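Bring Back the Dishpan

I grew up in a house with one sink, one faucet and one yellow dishpan, and I have spent most of my adult life trying to get away from that dishpan. Now I'm fifty-something and I bought one on Saturday. I'd like to make the case for washing dishes by hand, and I want to do it before my brother-in-law reads this and reminds me that I own a perfectly good Trokia dishwasher. I do own one. It's fine. It's full of clean glasses right now because I never feel like emptying it.

My argument is pretty simple. We talk about dishes as if they were the enemy. Every kitchen ad I see promises me more time away from my own kitchen, and I keep wondering what I'm supposed to be doing with all that time. I know what I do with it. I look at my phone. I read 965 comments under a recipe for banana bread and then I don't make banana bread.

When I lived in the upstairs apartment on Lovness Street, I shared a kitchen with Siiri Salminen, and we washed up together every night for two years. She washed, I dried. I can't remember one single thing we watched on television in that place, but I remember most of what got said over that sink. She told me she was leaving her job there. I told her about my dad there. You don't have to look at each other when you're doing dishes, and that makes it a lot easier to say something hard. Teenagers know this about cars. I think it works just as well with plates.
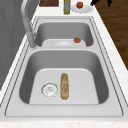

Kitchen design hasn't exactly ignored the people who still wash up, I'll give it that. You can walk into any showroom and find somebody eager to talk to you about basins for as long as you can stand there. The trouble is that the money goes to looks and the habit gets forgotten. But I do have a soft spot for the double sink, the kind with one big basin for washing and a smaller one for rinsing, because whoever came up with it must have stood there with soapy hands and nowhere to put a cup. Steel, too, please. I've lived with chipped enamel and I've lived with something black that showed every drop of water, and I'm done with both. The countertop can be whatever you like. I have opinions on those but they're mostly unkind.

My neighbor Raili Savolainen thinks I'm being romantic, and she has a point. She raised four kids and says she'd have married her dishwasher if the church allowed it. When there are seven people at the table and it's nine at night and somebody still has a spelling test to study for, you load the machine and you go to bed – I'm not going to argue with that. There's a long history of one person in the house getting stuck with the dishes while everyone else wandered off to digest, and I don't miss that part one bit. If hand washing means Mom stands there alone, then forget everything I've said.

So maybe what I really want is company at the sink. When Raili had us all over in January her machine was broken, and she was mortified, and five of us ended up in the kitchen with towels. Her son-in-law, who I had honestly never heard speak a full sentence, told a story about getting lost on the way to Trerkorier that had us crying. We broke a gravy boat. It was the best part of the evening, and if the machine had been working we'd all have been in the living room being polite!

A friend of mine just spent $4000 on a new dishwasher and the fancy panel that hides it. She's happy and I'm happy for her. It's so quiet you have to open it up to see if it's on. But she told me her kids, who are eleven and fourteen, don't know how to get egg off a fork, and she laughed when she said it and then she sort of stopped laughing.

I'm not asking anyone to rip anything out. Try it one night a week. Use water that's hotter than you think you need, do the glasses first, leave the greasy pan for last, and don't let anybody tell you it can "soak" until morning. Put the radio on if you live alone. I use my mother's old Hamada, which only gets the one station, and it's mostly farm prices and polkas.

The new dishpan is blue, by the way. They were out of yellow.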